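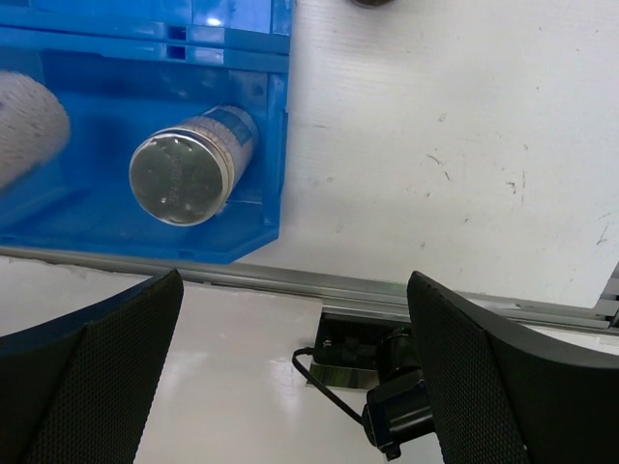

Clatura Floor Timer and Speaker Queue

Clatura is a timing and queue system for campus debates, faculty senate meetings and public lectures with a question period. It consists of a base unit, a lectern display, a chair's console and a set of numbered speaker tokens. Each token carries its number on both faces in characters 8 mm high, cut into the body and filled with white enamel. Marking of this kind was chosen with storage in mind. The stamped line on the end of the metal cylinder in the blue crate is too small and worn to read, and a token in that state cannot be matched to a place in the queue. Token numbers can be read at arm's length in a dimmed auditorium.

How it works

Anyone who wants the floor takes a token from the tray and touches it to the base unit. The base unit records the token number and the order of arrival. The chair's console shows the full queue. The lectern display shows the current speaker's number, the time remaining and the next number up. Names are not collected or stored.

The chair can set one time limit for all speakers or separate limits for principal speakers, respondents and questions from the floor. Interruptions are handled with the Hold key. Hold stops the speaker's clock and starts a second clock, and both values are written to the session log. A speaker who has been interrupted therefore gets the full allotted time, and the length of the interruption is on record if a conduct question comes up later.

Points of order have their own key and do not change the queue. The queue can be set to alternate between two sides of a motion; in that mode the token tray is divided and the base unit draws from each side in turn. If one side runs out, the remaining speakers follow in order of arrival unless the chair closes the queue.

Session log

The log is a plain text file. It lists token numbers, start and stop times, holds, points of order and any change the chair made to a limit during the session. It holds no audio. The base unit keeps the last 100 sessions and then overwrites the oldest. Logs are copied to a USB drive from the port on the rear panel. No network connection is needed, and the base unit has no wireless radio other than the link to the display and console.

Specifications

Speaker tokens: 200 per standard set
Lectern displays: 1 supplied, up to 4 per base unit
Wireless range, base to display: 100 m, line of sight
Battery life, console: 8 hours
Base unit power: mains adapter, supplied
Time limits: adjustable in steps of one second
Languages on console: English, Spanish, French, Hungarian, Turkish

In the box

Base unit with mains adapter
Lectern display with clamp
Chair's console and charging cable
Token tray with removable divider
Tokens 1 to 200
Printed quick guide for the chair

Options

Győri wall display. Large-format repeater for rooms where the lectern display is not visible from the back rows. It counts toward the limit of four displays. Mounting hardware is sold separately.

Masturska rule sets. Preset limits and speaking orders for common debate formats, loaded from USB. Institutions with their own standing orders can have them entered as a custom set - send the text of the relevant sections with the order. The rule sets were written by Şükran Aksoy, who also answers questions about custom ones.

Replacement tokens. Sold singly by number. State the set code printed under the tray when ordering, or the base unit will reject the token.

Ordering and service

Clatura is made and supplied by Pretham. Purchase orders from colleges, universities and student unions are accepted. Orders received by noon on Monday ship the same week. Systems needed for the start of the fall term should be ordered before August, particularly if a custom rule set is included. Firmware updates are free and are installed from the same USB port used for the logs.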